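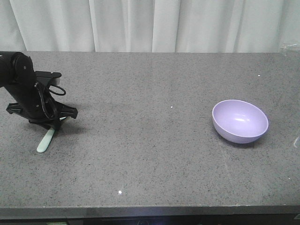

The Purple Bowl

She kept the purple bowl back until the end. Everything else from the kitchen on Manole Street had gone into boxes by four o'clock, and the boxes stood in the hall with their flaps folded under, because she had run out of tape.

Her brother came in from the van and looked at the counter.

"You missed some."

"I'm making pancakes," she said.

He looked at the clock, which was in a box. Then he sat down on the step stool. The chairs were already on their way to Drirnine, 152 miles north, with the beds and the piano.

There was flour in a bag with the top rolled over, one egg, and the last of the milk. She beat them together with the green spatula. It was the wrong tool for it and the batter stayed lumpy. Their mother had used a fork, but the forks were packed.

"She used to let me have the bowl after," he said.

"She let me have it."

"You had the spatula. I had the bowl."

She thought about that. It was possible. She had been 8 and he had been five, and he would have wanted the bigger thing.

They ate the pancakes standing up, off a paper towel, without syrup. Outside somebody was trying to start a car. When the pancakes were gone she ran the water until it was warm and washed up with hand soap.

"Take it," she said, and held out the bowl.

He dried it on his shirt -- he had never used a towel in his life -- and carried it out to the van under his arm. She put the spatula in her coat pocket and went around turning off the lights.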